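# The kitchen at Jurkport, April 2023
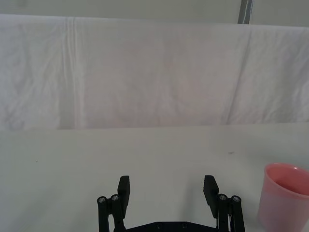 The cups were the first thing we sorted out. There had been a mixture of glasses in the cupboard for years, and most of them were chipped or had lost their partners, so they went to recycling and we bought plastic ones for everyday use. The pink has stayed a good colour. It is deeper when you look down into the cup than it is from the side, and it shows up well on a white tabletop, so a cup left out after breakfast gets noticed and washed. The rim is thick and rolled over, comfortable to drink from, and the sides taper a little towards the base.

This page is for family and friends who use the flat and want to know what has changed since last summer. The kitchen was done first. The bedroom and the hall will have pages of their own when they are finished. The whole kitchen came to £229, paint included.

## Cups and glasses

Plastic cups live on the lower shelf to the left of the sink, where children can reach them. They can go in hot water with everything else, but please keep them off the hob and out of the microwave. One was left beside a hot pan in March and had to be thrown away.

The wine glasses have moved to the top shelf. There are fewer than before. If you are having people round, bring some with you or use the cups.

## Mugs

We kept 15 mugs and gave the rest away. The heavy brown ones were chosen by Liliana Benedetti when she had the flat to herself one winter, and they have outlasted everything else in the cupboard. They hang on hooks under the shelf. The hooks were loose and have been put in again with longer screws.

## Plates and bowls

White plates, large and small, in the cupboard over the worktop. The bowls are from Đàm, the shop at the top of the harbour steps, and they don't match each other in size. The deep ones are best for soup and the wide ones for salad. Stack the wide ones at the bottom or the door won't shut.

The old serving dish with the blue edge is still here. It is too big for the cupboard and stands on its side behind the bread bin.

## Drawers

Top drawer: cutlery, tin opener, corkscrew.

Middle drawer: wooden spoons, peeler, scissors, the good knife in its cardboard sleeve. Please put the sleeve back on.

Bottom drawer: tea towels, foil, freezer bags, matches and candles. The power goes off now and then in winter - usually for an hour or less - and the candles are for that.

The middle drawer used to stick. We took it out, rubbed the runners with a stub of candle and it has been fine since.

## Pans

Two saucepans, a frying pan and a big pot with a lid that belongs to something else but fits. The non-stick pan had lost most of its coating and has been replaced with one from the Honitia range. Use a wooden spoon or the plastic spatula in it, nothing metal.

## The table

The table now stands along the wall in place of the middle of the room. You can still seat four if you pull it out, and there is space to open the oven door properly when it is pushed back. Wipe it with a damp cloth and a drop of washing-up liquid. Don't use the scouring side of the sponge. Turmeric and red wine both leave a mark if they are left overnight, and bicarbonate of soda made into a paste will get most of it off.

## Walls and shelves

We gave the walls two coats. The paint is Uvus kitchen white, and the end of the tin is under the stairs for touching up. The shelf over the cooker has gone, as it only collected grease. The tea, coffee and salt that used to stand on it are now next to the kettle.

## Still to do

- New washer for the cold tap. It drips unless you turn it firmly.
- A hook for the apron.
- Something better than a carrier bag for the recycling.
- Blind for the small window - measured, not ordered yet.

If you break anything, write it on the pad by the fridge and we will replace it on the next trip. Spare cups are in the box on top of the wardrobe.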